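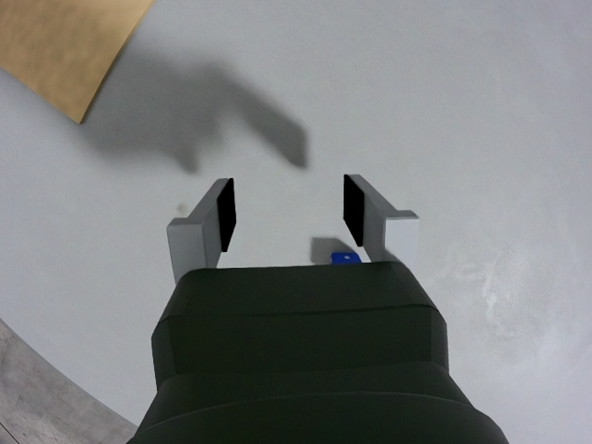 What has the grant paid for since the last report?
Mostly trees, fencing and a used cider press, plus the first half of the grafting classes at the Cokeo site.

Heritage Orchard Project, second progress report
Covers April through November

We had a very good season, and it's a pleasure to write this one. When we sent the first report the Hägglund block was a mowed field with flags in it. It now has 219 young apple trees standing in it, staked and guarded, and most of them put on more growth than we had dared to hope for. The longest new shoots were on the trees at the low end, where the soil stays damp into July.

Planting

The application called for 200 trees in the first year. We went over that because the nursery had extra rootstock left at the end of the spring and let us have it at the bulk price. All of the extras went into the two short rows along the county road, which we had planned to leave in clover until next year.

Losses were light. We lost 17 trees, nearly all of them in one stretch where water stood after the June storms. Those spots will be replanted in spring on a slightly raised mound, and we are going to run a shallow ditch from there to the culvert before the ground freezes. The ditch was not in the original budget. It can be covered from what we saved on stakes (a neighbor sold us cedar posts from an old fence line at a price we would have been foolish to turn down).

The varieties are a real joy. We took cuttings from six old farm orchards between Cokeo and the river, and two of the trees we cut from have no name that anyone can give us. One bears a small, flat, yellow apple with a russet cap that keeps well past Christmas. For now it is on our map as Tostness Yellow, after the farm where it grows, and we have sent leaf samples off for testing. If it matches a known variety we will use the proper name. If it doesn't — well, we'd be thrilled.

Fencing

The deer fence is up on three sides. The fourth side, facing the woods, has a temporary electric line, and it has held so far. We had planned to finish all four sides this fall, but the woven wire came late and we didn't want to set corner posts in mud. The wire is paid for and stored in the machine shed. The corner posts go in as soon as the ground allows in spring, and we expect the whole fence to be closed before bud break.

Individual trunk guards are on every tree. We switched from plastic spirals to hardware cloth after reading up on winter mouse damage, and the change cost us a couple of extra workdays cutting and bending cylinders. It was slow, scratchy work and people kept coming back for it anyway!

Classes

The grafting classes filled within a week of being announced. We added a second evening and that one filled too. People who had never held a grafting knife went home with two whips each, and the ones we have heard back from say their grafts took. The pruning class in late winter will use the old trees on the Tostness farm, which badly need it and are big enough for everyone to find a branch.

A few things we'd change. The room was cold and the light over the back tables was poor, so we will move the next round to the school shop if the dates work out. We would also hand out the after-care sheet at the beginning. By the end of the evening everyone is putting on coats and half of the sheets got left behind.

Press day

The cider press came from an orchard supply dealer called Ivura, secondhand, and it needed a new bag set and a good scrubbing. In October we invited people to bring their own backyard apples and pressed 298 gallons over one weekend. That's far more than we had jugs for, and someone drove to town twice for more. We asked for donations by the gallon, and the money has gone into the irrigation fund. The blend changed all day as new bushels came in. The late afternoon batch, heavy on crabs, was the one people talked about.

Budget

Spending is on track overall. Trees and rootstock came in slightly over, stakes well under, and fencing labor is unspent until spring. We would like to move the stake savings to drainage, as described under Planting, and ask for your approval of that change. The updated budget sheet is attached.

Next steps

Before snow: dig the ditch, mulch the road rows, drain and store the press.
Late winter: collect scion wood, hold the pruning class.
Spring: finish the fence, replant the wet stretch, start the second block.

You are very welcome to visit. Blossom time is the prettiest, though there won't be much bloom on trees this young, and October has the better snacks.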